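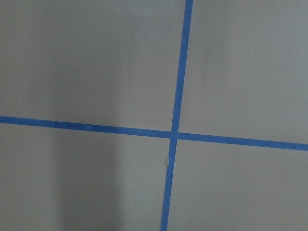 *Blue tape on grey*

Subject: Re: [rosstead-allotments] Water rota for June

Quick one before work, sorry for the fragments.

> Can we settle the June water rota please. Last year the bottom plots had
> nothing after ten in the morning and the top tap was running all day.
> Also is the Kastard tank being refilled or not? I was told 1000 litres
> and then I was told 2000 and I'd like to know wich before I plant out
> any more courgettes.

Tank first. It's 2000 litres if both halves are connected, 1000 if they aren't. At the moment they aren't. Bayram quoted 185 pounds to fit the joining pipe and valve, which seems steep to me but I've not had another price. Bosten never rang back. If anyone has a fitting that would do the job, shout.

Rota – same as last year but with the mornings swapped. Bottom plots get the tap until ten, top plots after that, evenings free for all. Cans only at weekends, no hoses. I know hoses are quicker. The pressure at the bottom end drops to a dribble the minute one goes on up top, we've been through this.

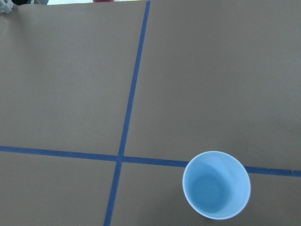 Plot 42 is still down as vacant on my sheet but somebody has beans in there, so if it's yours please tell me and I'll put you on the list. Not cross, just need to know who's on which side of the rota.

Gate code changes at the start of June. Will send it seperately, not on here.

Oh and the skip. Going back Friday, so anything rotten or broken in it by Thursday night. No soil, they charge extra for soil.

Must run – replies to the list please, not to me, I lose them.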